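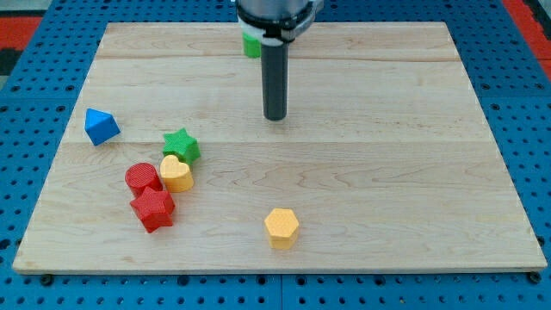

The Ferry Book

The winter when I was keeping the ferry book at Brekarley, the river did not freeze until after New Year, and Fabian Leitner came across it every day with his bicycle and never once rode it on the other side.

I should explain the book. Each passenger was written in it, with the hour and the direction, and if there was cargo I wrote the cargo. The company in Pirnis wanted it so. I had a small cabin with a heater and a window which opened only from the bottom, and people bent down to tell me their names as if they were confessing. In my first weeks I could not spell anybody. I wrote "Lightner" and "Lytner" and once, I am ashamed, "Lighter", and he looked at the page upside down and said nothing, only took my pen and wrote it himself. After this he always wrote it himself.

He was a tall man past seventy with a grey coat. The bicycle was green and had a basket, and in the basket was a parcel in brown paper, tied. He pushed the bicycle onto the ferry, he pushed it off, and I saw him go up the road on the Bedus side with one hand on the saddle, like a person walks with a cow. Late in the afternoon he came back the same way. The parcel was still there.

"Cargo?" I asked him, because I had to.

"No cargo."

"And the parcel?"

"It is going back again," he said. "So it is not cargo."

I thought about this for a long time and I did not find the mistake in it. In the column I put a dash.

The captain was Genivaldo Damasceno. He had been nineteen years on that river and before this on a much bigger one, in the country where he was born, and he said that ours was not a river, it was a neighbour's driveway. But he watched it very carefully. He and I were the only two at the landing who spoke with an accent, and they were different accents, so sometimes we understood each other less than we understood everybody else. He called me "professor" because of the book. At noon he came into my cabin, which was not allowed, and we ate soup from his thermos, and he put his boots against the heater until the rubber smelled.

"He goes to the sister," Genivaldo said, when I asked him about Leitner. "Or the sister of the wife. There is some house."

"With a parcel each day?"

"Maybe it's his lunch."

"He doesn't eat it."

"Then maybe he doesn't like the lunch," said Genivaldo, and gave me the bread.

On December 2, 2018 there was a strong wind from the north and the company telephoned to say we could stop the service after three o'clock if the captain judged so. The captain judged so. I put the sign on the chain. There was one pickup truck which turned around and went to the bridge, which is 33 kilometres by the road, and the driver told me through his window what he thought of us. Then it was quiet and I began to add the columns for the month before, which I was late with.

I was on the second page when I saw that Leitner was on the other side.

I had him in the book at 9:40, going over. I did not have him coming back. I stood up and looked through the window, and then I went outside to look properly, and across the water beside the shelter there was the grey coat and something green. He was not waving. He was standing as he always stood, with one hand on the saddle, as if the ferry was only a little late.

I ran to tell Genivaldo, who was tying the second rope. He looked across the river, and at the sky, and then at me, and he said a word in his own language that I had learned by then.

"We could call to Zürcher," I said. Zürcher was the store on the Bedus side, they had a stove and a room upstairs. "Someone could drive down and get him. He can sleep there."

"Yes," said Genivaldo. "That's correct. That's what we should do." And he began to untie the rope.

I was not supposed to go on the boat. My place was the cabin and the book. But he needed a second person for the ramp, and the deckhand was already gone home, so I put the book inside my jacket and zipped it and went. I don't know why I took the book. I think I was afraid it would be a crossing without a page.

I had been on the river in August, when I came for the job, and it had been brown and slow with ducks. Now it was going in two directions. The water went down and the wind came up against it, and between them the ferry was shaking like a drawer that doesn't fit. I held the rail. Spray came over the ramp and ran in the grooves of the deck to my shoes. Genivaldo up in the wheelhouse was singing, I could see his mouth, but I could not hear which song.

When we put the ramp down, Leitner pushed his bicycle on, and nodded to me, and looked around for the window where he should bend down. There was none, of course. So I took out the book, and turned my back to the wind, and he wrote his name. His hand was shaking much, from the cold. It was the worst signature in the whole volume, it was almost my "Lytner".

"You should have come at two," I said. It came out more angry than I intended. In a second language it's hard to regulate this.

"She was sleeping," he said. "I didn't want to leave while she's sleeping. She wakes up and she thinks I was not there."

The boat was already turning. He held the bicycle with both hands and I held it also, by the basket, so my face was quite near the parcel. The paper had become wet and on one corner it was open. Inside was a book, an ordinary one, a thick paperback with a soft spine.

"You are reading to her," I said.

"I am reading to her."

"Each day you bring it back?"

"If I leave it there, the nurse would read to her," said Leitner. "And then I would not know where we are."

A big wave came and we both bent our knees. He told me then, in pieces, shouting some of it, that it had 688 pages, that it was a story about a family who have a hotel, that in his opinion it was not very good. She had chosen it herself, in the spring, when she was still choosing. He was reading slowly. In the fall he had been reading ten pages in a visit, and then five. Now he was reading 2.

"Two is not much," I said.

"No," he said. "But she likes when I go back and read them again."

I looked at the basket. I wanted to ask at which page they were, and I saw that he saw that I wanted to ask it, and he turned his face to the Brekarley side, where the lamp on my cabin was swinging. So I asked him why he never rode the bicycle.

"The chain is broken," said Leitner. "Since years."

"Then why do you bring it?"

He considered it. He seemed to be surprised by the question, like somebody who is asked why he has a left hand.

"It's good to hold on to something on the hill," he said.

We landed hard. Genivaldo came down and tied both ropes himself, and he did not say anything about the extra trip, and Leitner did not thank him, only touched his hat in the direction of the wheelhouse after Genivaldo had already left it. Then he went up the road. I watched until the place with the mailboxes, where the road bends, and I could see the green a little longer than I could see the coat.

In the cabin my soup bowl had fallen on the floor from the shaking of the wall. I cleaned it. The pages of the ferry book were wet on the edges and I opened it near to the heater, standing up, so they would dry apart from each other. The company would see the hour of the crossing, after the service was stopped, and they would write us a letter. They did write it, in January. Genivaldo pinned it above the kettle.

But that evening I only had to finish the line. There was his name, very crooked, and the direction, and I had written 4:15 with a pencil because the pen would not write on the damp paper. The last column was empty. I sat for some time with it. Then I wrote "one book", and after it, because the company likes that we are complete, "one bicycle", and I turned off the lamp and went to look for my gloves.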